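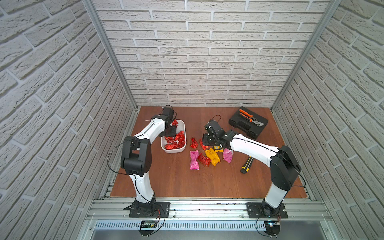
Two arm sorter drops candy next to the bowl, what am I doing wrong?

I've been building this sorter in my garage since February and the arms themselves are fine, it's the letting go that's killing me. The left one handles the red foil candies and the white bowl, the right one is supposed to work the loose packets in the middle. If the bowl gets nudged even a little, the left arm keeps going to the old spot. I ran 392 picks over the last while and the misses come in clumps, like 7 in a row and then none for ages.

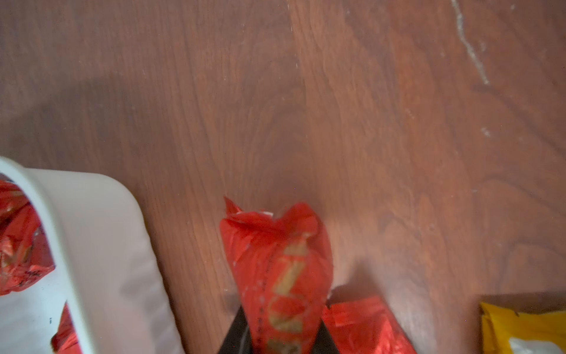
I'm on the Zallance controller with the Grostance gripper code, stock settings except I slowed the wrist down. Do I need a better camera or is this a calibration thing? Thanks!!

Totside
Clumps means your bowl moved and stayed moved, so don't buy a camera yet! Stick the bowl down with two bits of double-sided tape and run it again. If the misses go away you have your answer, and then you can do it properly (find the rim before every drop, not just at startup). Also check the bolts on your mounting plates, mine worked loose and I blamed the software for 17 days.

Gwilliam
had the same thing, gave up and got a bigger bowl. works ok. twisted ends on wrapped candy still hang up on the fingers sometimes so open the gripper all the way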